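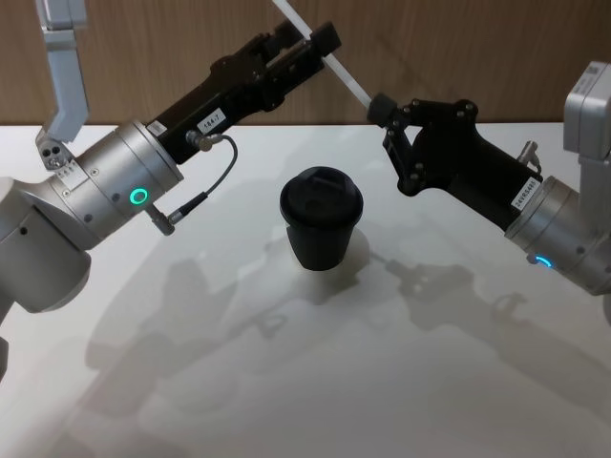
April, 9:40 pm, Stodville bench

OK, picking up the gripper comparison again. Ivar Rustad wanted both types on the table at once so we'd quit arguing from memory, so that's the setup: the parallel one (label 184-7) on the left arm, the one with the jointed fingers (24VRS48) on the right. Test pieces are the long white stick and the black cup with the lid on.

Tonight was mostly the stick. I like the jointed fingers for it a lot more than I thought I would! They close down on something that thin without me fussing over the approach angle, and if I come in a bit crooked the fingers sort it out. The parallel one wants to be lined up properly — get it right and the hold is rock solid, get it wrong and the stick rolls out to the edge of the pads. I ran 90 handovers, right to left, and lost 13. Almost all of the bad ones were my wrist angle on the left side (I'd copied it from the Lullska script and never changed it, dumb).

Things I want written down before I forget:

- Left cable: the loop from the gripper back to the wrist sticks out pretty far. Didn't snag tonight, but I don't love it when the wrist rolls past the cup. Ask Beca Lewis if the Giltley clips would fit.
- Opening width on the left is set to 2,569 in the controller (raw counts, not mm, don't get caught by that again).
- Finger shadows on the white top are strong on the right side. The cup finder picked up a shadow edge twice. Try the lower threshold, or just turn down the overheads.

Haven't done the cup properly yet. I want to grab it below the lid with each gripper, same height, same speed. Beca thinks the parallel one wins that easily, and I think she's probably right, but the cup is tapered and I can see it creeping down out of flat fingers if the force is low. Log so far is saved as run 363, Hellström folder. Left wrist angle still needs fixing before anyone runs it again.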